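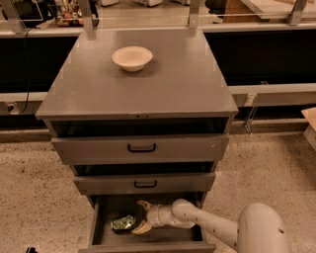
Three-drawer steel pedestal: drawers creep open, and more than one opens at once. Is this fixable?

Posted in Workshop and Office Furniture

Cyrill Wyss

I have a grey metal three-drawer cabinet, bought second-hand in April, with black U-shaped pull handles and a flat top. The seller called it a Flasis. There is no plate or stamp on it that I can find, so treat the brand as hearsay.

Two problems.

First, the drawers don't stay shut. I close all three, and by the next morning the bottom one is out by a hand's width or more. The upper two also move, though less. The cabinet stands on a painted concrete floor in a converted garage, and the floor falls toward the roller door. The drawers face the roller door.

Second, I can have all three drawers open together. Every office cabinet I have used before would let you open one at a time and held the others locked. With this one I can pull the top two partway and the bottom one fully out and nothing stops me. I keep very little in it at the moment (a bowl on top for keys, a snack in the bottom drawer), so it has not tipped, but I intend to put hand tools in the upper two drawers and I would like to know whether that is sensible.

What I have tried: silicone spray on the runners, which made the first problem worse. A folded piece of cardboard under the front edge, which helped for a few days until it compressed.

The cabinet has no lock barrel. I have not taken the drawers right out yet as I can't see how they release.

Skarnevwood

Your two faults are separate. Deal with the level first.

Put a spirit level on the top, front to back. Steel drawers on ball-bearing runners will roll on a very slight fall if the detent at the closed end is worn, and you have just lubricated them. Aim for level, or very slightly low at the back. Use plastic or steel shims. Cardboard and softwood both compress under a loaded cabinet, and cardboard also draws moisture from concrete. If the base has threaded holes at the corners, levelling feet are better again. Check the thread before you order any; I have seen both M8 and M10 on cabinets of this type.

Next, the detents. To get a drawer out, extend it fully and look along each side for a small plastic lever on the runner. On most pairs you press one lever down and lift the other up, then pull. If there are no levers, it is a friction or roller runner and you lift the front of the drawer at full extension to clear the stop. Start with the bottom drawer, where you can see what you are doing.

At the back of each cabinet-side runner there should be a rubber or plastic bumper that the drawer member pushes into and grips. These harden and crack. If they are gone, the drawer has nothing holding it closed. Some can be bought separately, but it is usually less trouble to replace the runners in pairs. Measure the closed length first.

Wipe the silicone out with a rag and methylated spirits. Use a small amount of light grease on the bearing races only and keep it off the detent.

As for the anti-tilt: with the drawers out, look up the inside of the back corners and along the side walls for a vertical bar or a row of small plastic cams. That is the interlock. On cabinets without a lock it is sometimes left off altogether. If you find brackets or slots with nothing in them, it has been removed or has fallen apart.

Zorville

just put a magnet inside each drawer front. Stick-on cupboard catch, works fine on steel. Mine has been like that for years on a similar cabinet. never had an interlock and never missed it

Hoshino

The magnet suggestion will hold a light drawer closed on a small slope. It does nothing about tipping, and with hand tools in the upper drawers tipping is the more serious matter. A loaded drawer at full extension puts its weight well forward of the base, and three out together is the worst case.

If the interlock can't be restored, load it in reverse of your plan: heavy items in the bottom drawer, light ones above. Then fix the carcass to the wall with two screws through the back panel near the top, into studs or masonry anchors, with a large washer behind each head to spread the load on thin sheet. Shim it level before you drill, or the screws will hold it out of level permanently.

Cyrill Wyss

Levelled it on Sunday with steel shims under the front. It was 13 mm low at the front, more than I expected. The upper two drawers now stay closed. The bottom one still drifts.

I found the levers and took the bottom drawer out. The left bumper is missing and the right one is split. There are empty slots up the left side wall, so I assume an interlock was fitted once. I will order a pair of runners for the bottom drawer and fix the cabinet to the wall before any tools go in.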